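Apr 10, 2025

Rain until lunch. I did two loads of wash, paid the water bill, and then spent most of the afternoon reading about laundry machines, the kind that are supposed to do the part after the dryer.

I have been keeping track of this on and off since October, when I read the long piece on Flemine. Their idea was a cabinet you clip shirts into. It was going to cost 1,637 dollars and it couldn't take socks, sheets or anything small. I wrote here at the time that I would wait. The Flemine page is still up, but the order button is gone.

Jurnon went at it from the shop side. They put a sorting line in a commercial laundry in Murín and said it could handle 500 towels in a shift. I believe that. Towels are all the same size and they arrive flat. I worked two summers in a hotel laundry and the towels were never the trouble. The trouble was the bin of guest clothes, with every piece different and half of them inside out.

Ginonska is the one I find most interesting now, on account of the two arms. You need one hand to hold and one to pull. Their write-up is long and dry, and I got through all of it with a pot of coffee. They are working on ordinary clothes, on a table, with boxes for the small things. They don't give a price or a date, and I liked them better for that.

I timed myself on the second load to have something to compare. It took me 12 minutes to fold everything and put it away, and I was listening to the radio and not hurrying. The write-up gives 289 seconds for a single pair of pants from a heap. I could do most of a basket in that time.

I saved one picture from it.

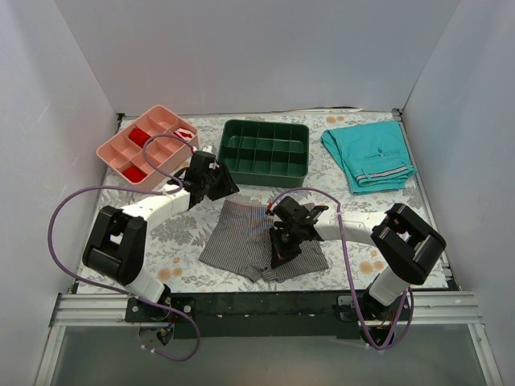

Striped shorts laid out between the two arms, teal pants folded at the back.

The shorts are bunched up in the middle at the bottom, the same place mine always bunch. I give them a shake by the waist and lay them down again. I don't know how you would teach a machine to shake something.

So my answer for this spring is still no for the house, and yes for towels if you own enough of them. I'll look again in October.

Need detergent and clothespins. The gray sweater is drying flat on the spare bed and should be turned in the morning.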